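Cut tulips

Cut tulips are the flowering stems of garden tulips (genus Tulipa), harvested with their leaves and kept in water for indoor display. They are sold from midwinter to late spring, and in some places all year from bulbs chilled in storage. Most are sold in bunches and arranged at home, either together in one container or a few stems at a time in small vases.

We use cookies to keep this site running and to remember your settings. Accept all | Manage preferences

Growth after cutting

Tulips differ from most cut flowers in that the stem goes on getting longer in the vase. Growth takes place mainly in the upper part, between the top leaf and the bloom, and a stem may gain an inch or more during its vase life. The stems also bend toward light and, as the bloom gets heavier, lean outward or droop. An arrangement that was even on the first day will often look quite different a few days later.

The petals open in warmth and close again when the air cools. This can happen many times before they drop. A cool room slows both the opening and the lengthening of the stem, and most tulips last at least 5 days there in clean water.

Choice of vase

A tall, straight-sided vase that reaches about half the height of the stems gives the most support. Wide bowls let the stems fall outward. Small vases with narrow mouths hold only two or three stems each, and are usually set out in a row or in a loose group along a table, shelf or windowsill. Colored glass is common for this use. It hides cloudy water to some degree and can be matched to the blooms or set against them. 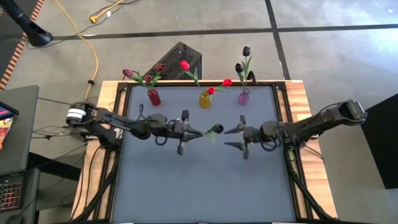 Grímur Damgaard disagreed with the usual advice on matching, writing that dark tulips should go in the brightest glass in the house and that red ones "look after themselves in anything." He also preferred odd numbers of stems, though he allowed that two very dark flowers of different heights could stand alone.

Dark varieties

No tulip is truly black. Those sold under that name are a very deep purple or maroon, and the color shows best when light passes through the petals. In a dim room they can look almost solid black. 'Queen of Night', a single late tulip, is among the best known. Dark tulips are often combined with red, pink or white ones – a pale background also helps the shape of the bloom stand out.

Care

Stems are trimmed with a sharp knife before they go into the vase. The lower leaves are removed so that none sit under the water. Tulips do well in a few inches of cold water, topped up daily and changed every two or three days. Limp stems can be wrapped in paper and stood upright in cold water for an hour or two.

Freshly cut daffodils release a sap that shortens the life of tulips in the same vase. They are normally kept apart in a separate container overnight before the two are mixed.

All parts of the plant can upset the stomach if eaten, and the bulbs are the most harmful part. Vases should be kept out of reach of cats and dogs.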